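**21/01/2021, caderno da bancada, Brernilel / linha de louça**

Tigela verde-clara presa pela borda, almofada azul por fora e almofada azul por dentro.

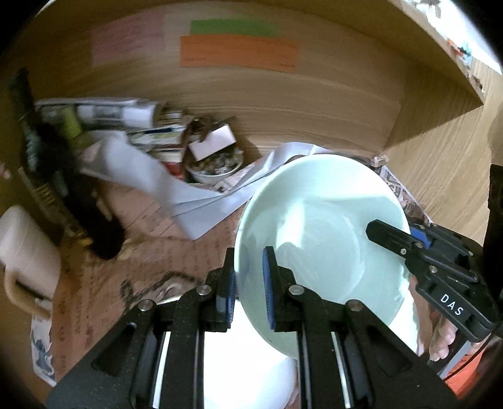

## Pega pela borda

- Pinça manual, dois dedos pretos. Interior vidrado e liso: contato mantido na parte alta da parede.
- A segunda pinça entra pela direita, em diagonal, com a ponta sobre o interior da tigela. Falta fixar no procedimento qual das duas mãos comanda a soltura.
- Superfície com papéis e outras peças por perto. Manter assim; o posto real do Arnau também não é limpo.

## Base de demonstrações

Acumulado até hoje: 2364 pegas gravadas, das quais 124 rejeitadas na revisão. Critério de rejeição ainda depende de quem revisa. Despina ficou de escrever uma página com os casos limítrofes (escorregamento parcial, toque duplo na borda).

## Efeito no posto

Conversa com Themis Raptis sobre a triagem. Pontos a registrar:

- Quem hoje separa louça passa parte do turno gravando com a pinça. O ritmo cai e a meta do turno continua a mesma desde setembro. Pedir correção.
- Dor no punho após cerca de 7 minutos seguidos de gravação, relatada por 2 operadores. Proposta: alternar com a revisão.
- A inspeção de trincas continua manual. O Claltine só recebe peça já inspecionada.
- Função nova "revisor de pega" não existe na grade de cargos. Sem isso, o trabalho extra não aparece em lugar nenhum.

## Pendências

- Trocar as almofadas e repetir com borda mais grossa.
- Enviar a Despina a lista das rejeitadas.
- Confirmar com Themis a escala de alternância antes da próxima gravação.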